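Filed under: Mystery & Crime | Readers' Gear

Rarkico Mystery Shelf Reader, second edition

I bought the Rarkico to read old detective stories on the train. It holds about 3000 books, and mine came with 124 pulp-era crime stories from Gevstead Press already loaded.

The text is sharp and the page turns are quick. Gevstead's scans are clean – only the Lirkton serials have bad line breaks, and those are hard to follow.
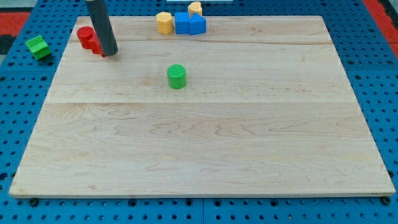 Can you add your own crime novels to it?
Any plain text or EPUB file will copy over with the cable, and it lands in the same author list as the Gevstead titles.

Search is slow once the list gets long. The cover feels thin, and at 45 dollars extra I would skip it. I still use the reader most nights.

Get our Friday crime fiction newsletter. Sign up
© Nnaji Book Pages | Contact | Back to top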